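Darmawan Nair has packed orders at Fledness for long enough to have trained 25 people on the mixed goods line, and he would like someone to tell him what the arm is for.

"They said it would take the boring part," he says. "I never said I was bored."

The company's figure is 300 picks an hour, from a slide shown to staff in February. Nair keeps his own tally in a notebook. His best hour for the arm is 161.

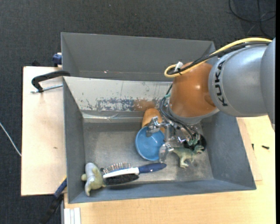 The trouble, he says, is the odd stuff. Boxes are easy. Toys, brushes and cups come in every shape, and when a pick fails a person gets called over. That person used to be a packer. Now the job title is "cell attendant" and the pay is the same.

"You stand there and wait for it to need you. My feet hurt more than they did before."

Fledness says no jobs have been lost. Nair points out that two people left in the spring and their spots were never posted. Has he raised it? "Twice. I got a leaflet."

He is on the late shift again next week, attending.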